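November, late afternoon
Tuncay Gezer

Second go at the oil comparison for the chopping boards. Remness want an answer on which finish we recommend and I still don't have one I'd put my name to.

Ultiritz says touch dry in 40 minutes. It wasn't. At 40 it still took a thumbprint, and I gave it another 30 before I could stack anything. Perhaps they test in a warmer shop than ours. Bisetti behaved better but smells strongly, and I don't believe the "100% natural" on the leaflet means very much – linseed is natural, so is turpentine.

Gökçe's view is that plain mineral oil does the same job for less money. Could be. The water drop test can't settle it: 2 coats of anything will bead on day one. What I want is the result after more than 30 washes, and we haven't done those.

Also not convinced by the advice to raise the grain first. Did it on half the offcuts, can't feel a difference blindfold. Gökçe says she can. Did not let her see the labels next time round, remind me to do the same to myself.

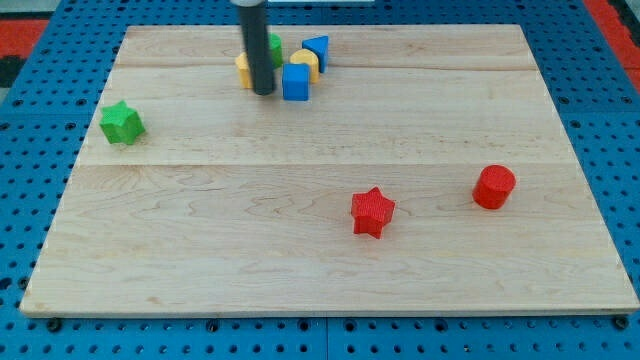

Maple board, joined planks, on the blue pegboard.

Maple is a poor judge of colour change anyway, too pale. Try walnut offcuts next.

Washes to start tomorrow. No reply to Remness until then.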